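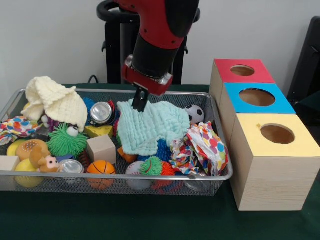
The Skurness Kit Is Good. The Subscription Isn't.

Jul 4, 2018
By Henrike Hamann

We use cookies to remember your settings and to count visits. By continuing to read you agree to this. Change settings

I have had the Skurness picking kit for six weeks. It is sold by Baltine as a starter package for small shops and schools that want to learn robot sorting without hiring an integrator. The package is an arm, a two-finger gripper, a stand, the control software and a 67-page manual. After the purchase price you also pay $242 a month for something called the Pick Service. I think the first part is worth the money. I don't think the second part is, at least as it is sold now.

The sales pages show the arm moving boxes. Boxes are easy. They have flat sides, they keep their shape, and two of them don't tangle. If all you have to move is boxes, there are cheaper machines and you should buy one of those.

A mixed basket is a better test of a kit like this one. Towels, plush toys, rubber balls with spikes, a couple of drink cans and a wooden block or two, all piled together. A waffle-weave towel is a hard item for two fingers. It has no edge the software can count on. The fingers have to go down into the cloth and pinch a fold, and the cloth bunches up around them. A can on its side wants to roll. A soccer ball wedged between two pieces of fabric is hard to get at from above without taking some of the fabric too.

With the settings it came with, the Skurness handled cloth better than I expected and balls worse. It pinches firmly and keeps pinching while it lifts. On the foam basketball it tended to close too high and slide off. There is a grip depth setting for this on page 6 of the manual, and changing it helped a great deal. I would have liked to see it on the first setup screen.

Setup took me an afternoon. The stand went together without trouble. The cable is long enough, and I could run it behind the basket where the arm didn't reach it. Calibration is a matter of touching the gripper to marked points and pressing a button. Till Wiegand, who teaches shop classes and has used the older Vogler kit for years, did the same job faster than I did and complained only about the font in the software.

What the Pick Service does is harder to say. Baltine's description is that your arm "improves with the network." In practice you upload your sessions, and now and then you get a new grasp model. I got two in the time I had the kit. One made a difference with small plush toys. I couldn't tell what the other one did, and the release note was a single line that said "stability."

My objection is to what happens when you stop paying. The arm still moves, but it goes back to the grasp model it shipped with. Everything it picked up from your own sessions goes too. Those were your hours and your baskets of stuff. A school that can't find the money in December has a worse robot in the new year than it had in the fall, with the same hardware sitting on the same table.

I asked Baltine about this. The answer was polite and said that the models are licensed and hosted, and that an offline option is being looked at. Vogler let its customers keep what they had downloaded. The Vogler kit was slower and its gripper was weaker, but a shop that bought one still has all of it.

I also think the price is set for the wrong buyer. A warehouse won't notice $242 a month. A warehouse also won't buy this arm, which is too small for it. The people who will buy it are teachers, repair shops and places that sort donated toys, and for them a monthly bill matters more than the price on the box.

My advice is to buy the kit, skip the service for the first few months and spend that time with the manual settings. You will learn more about gripping that way, and most of what I needed was in there already. If Baltine lets people keep their own models, I would sign up the same day.

Related
Brunitz gripper pads: do the soft ones last?
Teaching with the old Vogler arm
What a robot warranty leaves out
Folding towels by machine, still slow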